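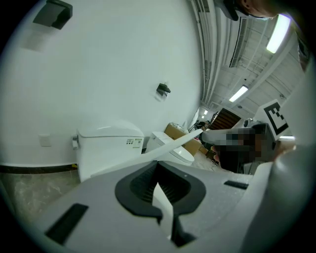 8/17/23

Open day at Dreveck. I signed up in March, when it sounded like a lark, and by this morning it had become a two-bus expedition to look at toilets. Paid $20 for parking once, years ago, and swore off driving out that way, so buses it was.

Everybody gets a visitor lanyard and a bottle of water. My group was sent through to what the lanyard called the Akolgo room, where people were working with a gripper in each hand around some very nice bathroom fixtures. Marble-look floor, smart toilets against the wall, cords on the ground. It's a better bathroom than mine, if you overlook the monitor.

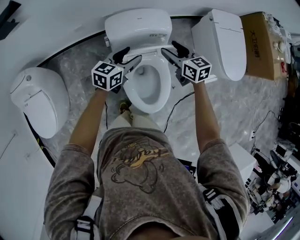 Both grippers at the seat. Note the sandals.

I'd pictured something with legs and a voice. What I got was a grown adult bent over a toilet with a patterned cube on each wrist, or near enough to the wrist, concentrating harder than I have on anything since my licence test. Our guide said one session can run to 139 tries at the same seat. I asked if that was a good day or a bad one and she said it was a day.

A man from Hudar wanted to know about payback periods and kept wanting to know. She gave him a brochure. The brochure says 800 hours of practice by the end of the year, in a colour I'd call hospital mint.

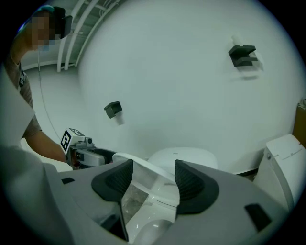
My own bathroom has been on my mind since the Dosatex quote came, $598 to replace a toilet that only runs if you look at it wrong. I've had the quote on the fridge for weeks under the magnet from the pharmacy. Standing there today I did some shopping, I'm afraid. The small round button on the side of the tank would suit me, and so would those dark holders on the wall, which are neater than the chrome thing I keep catching my elbow on. I asked the guide where they'd bought the holders and she wrote the question down very politely. No one else had asked, apparently.

Sandwiches after, egg or ham, cut in triangles. I had egg. Missed the 3:20 bus and sat on the wall by the loading dock reading the brochure again – it hadn't improved. Home by five. Jiggled the handle. Must ring Dosatex tomorrow and see if they'll take the old one away.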